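Bench notebook – flow rig, ureteral stent work
Last updated: Monday, 4:40 pm

Carrying on from the August pages. The stent comparison was stalled on the pressure drift, which is now mostly traced. Notes below cover the drift, the rerun of the unobstructed baseline, and the first runs with the stricture insert.

Drift. Upstream transducer read high by a slowly growing amount over each long run, always in the same direction. Swapped the transducer, no change. Swapped the amplifier channel, no change. Moved the reference line from the head tank to a separate open column and the slope dropped to almost nothing. The head tank overflow had been partly blocked by a fold in the return tubing, so the level crept up during the run and we were logging a real rise in head. Return line rerouted and clipped. All runs before the reroute are marked R in the log and should not be used for absolute pressure. Differential readings across the stent are fine, both taps saw the same offset.

Baseline. Silicone ureter model from Alstead, straight section, no insert, no stent. Water–glycerol mix, bath at 37 °C. Waited for bath and line temperature to agree before opening the pinch valve, which takes longer than the procedure sheet says. Ten-minute runs, repeated until three in a row matched. Differential pressure is flat and very close to the hand calculation. The small mismatch at the top flow setting is probably the entry fitting, which has a step in the bore. Will ask the shop to ream it.

Stricture insert. The Lerkdale insert is the short one, fitted at the proximal end just below the pelvis chamber. Seated it with the chamfer facing upstream. Last time it was in backwards for at least one run and we only caught it when draining. Orientation mark added with a paint pen on the outside of the model.

Stent type A passed over the wire without trouble. Type B, with the stiffer proximal curl, hung up on the insert twice and had to be drawn back and rotated. No visible damage to the curl under the loupe, but the side hole nearest the insert now has a raised lip on one edge. Treat that stent as handling practice only. 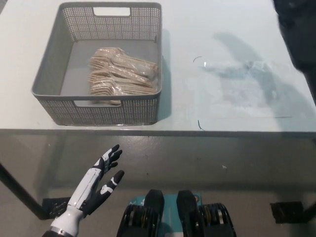

Gray basket on the white table, wrapped wooden cutlery inside.

Flow with type A in place: most of the flow goes around the stent in the open section and is forced into the lumen at the insert, as expected. Dye confirms it. Dye enters through the last two side holes above the insert and comes out again through the first hole below. Holes further down show very little exchange. With the bladder chamber raised to simulate filling, the dye front stalls and then goes back up the lumen. The point of reversal was repeatable.

Log for this set is file 769, 3123 rows at the slow sampling rate. The first stretch is priming and should be cut before averaging. There is a spike partway through from someone leaning on the bench – also cut. Remaining noise is pump ripple. The damping bottle helps but adds lag, so it stays out for the reversal runs and in for everything else.

Encrustation add-on. Not started. The Polák recipe for artificial urine calls for a fresh batch every day and gives the mixing order but no stirring time. Tried a small volume on the side and it went cloudy after about 10 minutes, well before it reached the rig. Possibly the pH was off from the start; the probe had not been calibrated since the buffer ran out. Buffer is on order through Flolbridge. Do not put any artificial urine through the main loop until there is a separate set of tubing for it.

To do:
– ream entry fitting, then repeat baseline at top flow only
– new type B stent, pass with the softer wire, note angle at which it catches
– recalibrate pH probe when buffer arrives
– reshoot dye runs with a matte black card behind the model, glare hides the lower holes
– correct the wait time on the procedure sheet
– check whether the long insert fits the same housing

Open question on the long insert: if it covers two side holes at once, the exchange above and below may drop enough that type A and type B look the same on this rig. Would need the finer differential transducer to separate them. Leaving the short insert in for now. Rig drained, valve open, bath off.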